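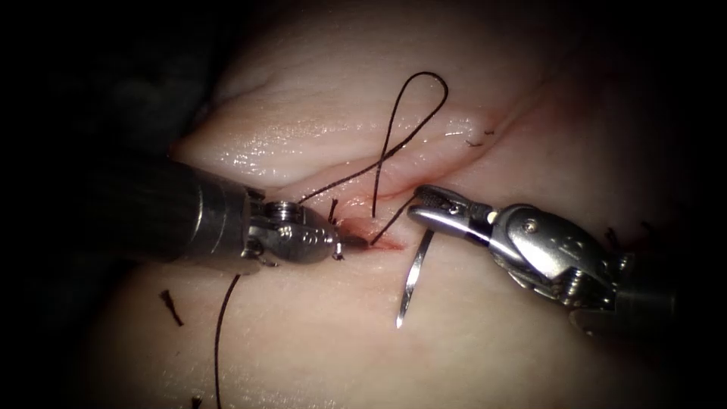
缝线在切口上方绕成一个高高的圈。

缝合练习图集
Skotport，Plolano 缝合小组，四月

我们的小组每个星期一晚上在 Calvo 街的 704 室练习缝合。参加的人来自不同的专业，水平也不一样，有的人已经缝了很多年，有的人第一次学打结的时候还要看着说明书。这一页有我写的一些笔记。中文不是我的母语，我学中文的时间比学缝合的时间长一些，可是写技术的内容还是很慢。如果有的词用得不准确，请您写信告诉我，我会改正。

大的图片请点击放大。手机上看的时候，黑色的细线在浅色的组织上可能不太清楚，建议把屏幕调亮一点。

关于线

我以前觉得缝合最难的部分是针，现在我觉得是线。针有固定的形状，你知道它的尖在哪里，也知道它会走什么样的弧。线没有固定的形状。它会立起来，会绕圈，会贴在组织上不肯动，也会在你最不注意的时候从自己的下面穿过去。

线绕成圈的时候，初学的人常常马上去拉。拉得太快，圈变小了，可是变小的地方可能不对，结就停在伤口的旁边，怎么推也推不回去。我们练习的时候，会先停一下，看清楚哪一段在上面，哪一段在下面，再决定拉哪一头。这一停大概只有呼吸一次的时间，但是对我帮助很大。

黑色的线有一个好处，就是容易看见。我们也用过一种颜色很浅的线，是 Bandotel 的商店里买的，质量不错，打结也顺，可是放在浅色的组织上，灯光一照就找不到了。后来大家都同意用黑线。用黑线的缺点是所有的错误也容易看见，特别是线尾剪得一长一短的时候。

线的长度，我们讨论过很多次。长的线可以少换几次，不过长线要花很多时间去整理，它会垂到下面，碰到什么就贴上什么。短的线很听话，但是打最后一个结的时候，如果只剩下一点点，钳子夹不住，前面的工作就白费了。我自己喜欢中等偏短的。别人借我的线去用，常常抱怨不够。

关于夹子和针

器械的头部很小，可是夹力不小。夹线的时候，我尽量夹靠近末端的地方，那一段以后反正要剪掉。中间的一段留在组织里，如果被夹过很多次，表面会变毛，打结的时候就不滑。夹针的时候正好相反，不要夹太靠近针尾的地方，那里是针和线连接的地方，比较弱。也不要夹针尖。最好的位置在中间偏后，书上有写，每个老师也都会说，可是手紧张的时候总会忘记。

弯针要顺着它自己的弧走。这句话我第一次听的时候，觉得很简单，因为每个字我都认识。过了很久我才明白它的意思：针进去的时候，尖要差不多垂直地对着表面，然后用转动把它送过去，不要用推的。推的话，针走的是直线，组织会被拉变形，出来的孔会比针粗。转动的时候，前后两段露在外面，中间的一段在组织里面，看不见，只能靠想象。我有时候闭上眼睛想一下那个弧，再睁开眼睛继续做。

针尖出来以后也不能着急。要等露出来的部分够长了，才能去接。接得太早，只夹到尖，尖就钝了，下一针会很难进去。

关于切口

切口的两边要对齐，这是大家都知道的。真正做的时候，两边的高度常常不一样，一边厚一点，一边薄一点，或者组织本身有褶，切口从褶的下面斜着经过。这样的切口比平的切口难，因为你从一边看过去是正的，从另一边看过去就歪了。我习惯先看整条切口，从头到尾看一遍，在心里分成几段，然后再开始。

第一针最重要，还是中间的一针最重要，小组里有不同的意见。有的人喜欢从中间开始，把长的切口分成两半，再把每一半分成两半，这样两边不会越缝越错位。我从一头开始，一针一针往前走。从一头开始的好处是不用想太多，坏处是到了最后，可能有一边多出来一小块，像扣错了扣子的衬衫。

每一针之间的距离，最好是一样的。我的距离开始的时候很均匀，后来就变大，大概是因为累了，也想快一点做完。老成员教我一个方法：每打完一个结，先不要看下一针，先看前面的一针，再用前面的距离去量后面的距离。我用了这个方法以后，进步比较明显。 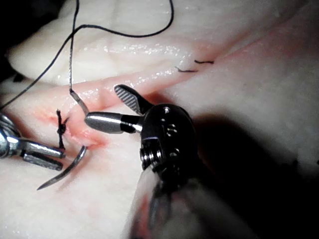

距离对了，还要看深度。进针的地方离切口边有多远，出针的地方也应该离多远。如果一边远一边近，拉紧以后，远的一边会翻到上面来。拉紧的时候也有一个程度的问题。两边刚刚碰在一起就够了，再紧，边上会皱，颜色也会变。我刚开始练习的时候，总觉得紧比松好，所以每一个结都拉得很用力，看上去像一排小包子。现在我拉到两边碰到，就放手，再加一个结固定。

打结

我们练习的是最普通的方结。第一个结绕两圈，后面的结各绕一圈，方向要交换。方向不交换的话，结会滑，看起来已经好了，过一会儿又松开。我在家里用鞋带练过，用厨房的棉绳也练过，效果都可以，只是棉绳太粗，很难知道自己到底做对了没有。

绕线的时候，要让线去绕器械，还是让器械去绕线，开始的时候我分不清楚。两种说法我都听过，也都试过。对我来说，让线保持一个大的圈，器械在圈里面慢慢地转，比较容易。圈太小，器械一动就出来了；圈太大，又会碰到旁边的东西。圈立在空中的时候最舒服，躺下来就要重新挑起来。

剪线尾，我们的规定是留短，但是不要短到结会散。第一个结和最后一个结的线尾，有人会留得长一些，以后检查的时候容易找到。中间的可以剪得很短，贴在表面上。这个没有对和错，每个地方的习惯不同，在 Plolano 我们只要求同一个人前后一致。

灯光

704 室的灯是可以移动的，我们试过很多位置。组织的表面湿润，灯从正上方照下来，会有很亮的反光，正好落在切口的边上，白白的一片，看不出针从哪里出来。把灯移到旁边一点，反光就移开了，可是褶的后面会变黑。最后我们找到一个折中的角度，在地板上贴了胶带做记号。打扫的人撕掉过一次，我们又贴了一次。

眼睛也要休息。盯着一个很小的地方看，时间长了，会觉得线自己在动。我们每做完 11 针就停下来，站起来走一走，看看窗外。窗外是一个停车场，没有什么好看的，但是很远，对眼睛好。

准备和收拾

练习以前，把要用的东西都放在右手边，按照用的顺序放。针要数，开始的时候数一次，结束的时候再数一次，两次的数字要一样，写在门旁边的表上。数字不一样的时候，所有的人都不能走，一起找，用磁铁在桌子下面和地上慢慢地扫。最久的一次我们找到很晚，针在一双手套里面。

组织块要保持湿润，干了以后表面会变硬，针进去的感觉就不同了。我们准备一个小喷壶，里面是生理盐水，每隔一段时间喷一点。喷得太多也不好，水会流到切口里，线会漂起来。一块组织正反两面都可以用，边上的小地方可以给新来的人练习进针，不要浪费。

用过的针放进硬的盒子，用过的线可以和手套放在一起。桌子先用清水擦，再用消毒液擦，顺序不要反过来。器械的关节里面容易留下东西，要用小刷子刷，凹的线纹里也要刷到。刷子在水池左边的抽屉里，用完请放回去。

练习的记录

我们请每个人自己记录，不做比较，也不排名。我的本子上写的是日期、缝了多长、哪一针不满意、为什么不满意。前面的几页写得很详细，后面的越来越短，有一页只写了“线太长”。有空的时候翻一翻，很有意思，可以看见自己同一个错误犯了多少次。

有人问，要练习多少针才算会。我没有答案。小组里流行的说法是先缝 200 针，再谈别的。我到了这个数字的时候，没有什么特别的感觉，只是那一天我发现自己不再屏住呼吸了。以前每次进针，我都会屏住呼吸，针出来了才呼出来，一个晚上下来头很晕。

几个词

写这一页的时候，我查了不少词典，顺便记在这里，也许对和我一样学中文的同事有用。“持针器”是夹针的器械，口语里有时候只说“针持”。“线尾”是打完结以后剩下的两段。“进针”和“出针”很好懂。“对合”是说切口的两边合在一起，我以前一直写成“对和”，没有人纠正我，大概是太客气了。“间断缝合”是一针打一个结，然后剪断；“连续缝合”是一根线走到底。我们现在练习的是前一种，后一种等夏天再开始。

来参加

练习对医科的学生和在职的人员开放，每次最多 4 个人，所以请提前报名。报名表在 Calvo 街一楼的前台，也可以在网页上填写。从 Bandotel 过来的人可以坐电车，在终点站下车，走过桥就到了。请穿短袖，或者袖子能卷起来的衣服，长头发请扎好。手套我们有，左撇子的朋友请在表上注明，我们会把桌子换一个方向。

图集会继续更新。下一页写连续缝合以前的准备，还有怎么选择线的粗细。

上一页　返回目录　下一页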